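Urban Wall-Mounted Towel Bar, Matte Black
Drindholm Bath Hardware
Item 1161

Most of us don't give a towel bar a second thought until the old one starts to wobble, and then we find ourselves standing in the bathroom with a damp towel in one hand and a loose bracket in the other, wondering how long it has been like that. The Urban bar is the one we reach for in our own homes when that day comes. It's a plain, straight bar in matte black, with squared-off wall plates and short posts, and it has been part of the Drindholm line long enough that we've had customers come back for a second one when they redo the guest bath (and then a third for the laundry room, bless them).

The finish is a true matte, so you won't get that mirror shine that shows every fingerprint after the kids have washed up. It looks right at home with white tile, and we're especially fond of it on painted walls in the softer colors, the grays and lavenders and pale greens, where the black gives the eye something to settle on. If you already have black faucets or a black shower frame, it will sit nicely with those too, although blacks do vary a little from one maker to the next and we always suggest ordering one piece first and holding it up in your own light.

A word about towels. Thick terry is what most people hang on these, and the rod stands far enough off the wall for a good fluffy bath towel folded over once. A large bath sheet will fit as well, folded lengthwise, and you'll still have some room left over for a washcloth. We do find a towel dries faster when it's spread out along the rod instead of bunched up in the middle, so give it a little tug at the corners after you hang it. Dusty pinks, creams and rust colors all look lovely against the black, if you're shopping for linens at the same time.

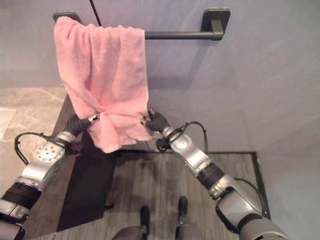 Can I hang the bar on drywall if there isn't a stud where I want it?

You can, as long as you use the wall anchors that come in the box. A stud behind one end is nice to have, but plenty of bathrooms don't offer one in the right spot, and the anchors will hold everyday bath towels on ordinary drywall without trouble. For plaster or tile you'll want anchors made for that kind of wall, and your local hardware store can match them to the screws.

Putting it up

Set aside 20 minutes or so of quiet time, a pencil, a level and a drill. Hold the paper template against the wall, tape it down, and check it with the level before you mark anything (we have all trusted our eyes and regretted it). Drill the holes, tap in the anchors, and screw the mounting plates on snugly. The rod and posts go on together, and a tiny set screw underneath each one locks them down. The hex key for those screws is in the little bag with the hardware, and it's worth tucking away in a drawer afterward, as set screws like to be tightened again after the first few weeks of use.

If you're hanging 2 bars one above the other, leave enough space between them for the upper towel to hang freely. We suggest trying it with your own towels and some painter's tape before you drill.

Keeping it looking nice

A soft damp cloth and a drop of dish soap will take care of nearly everything. Dry it off afterward and you're done. Please stay away from scouring powders, bleach sprays and the rough side of the sponge, which can leave shiny patches on a matte finish that won't come back out. Hard water spots usually lift with a little white vinegar mixed well with water, rinsed off right away.

What comes in the box

Towel rod
2 posts with square wall plates
2 mounting plates
Screws and drywall anchors
Hex key
Paper template

Goes well with

Gekthorpe robe hook, matte black
Gekthorpe toilet paper holder, matte black
Distmont bath towels, sold singly or as a pair

Shipping and returns

Orders over $80 ship free within the lower 48 states. If the bar isn't right for your bathroom, send it back unused in its original box and we'll refund the price of the bar. Missing a screw or an anchor? Write to us with your item number and we'll drop a fresh hardware bag in the mail.

Page updated 09/02/2026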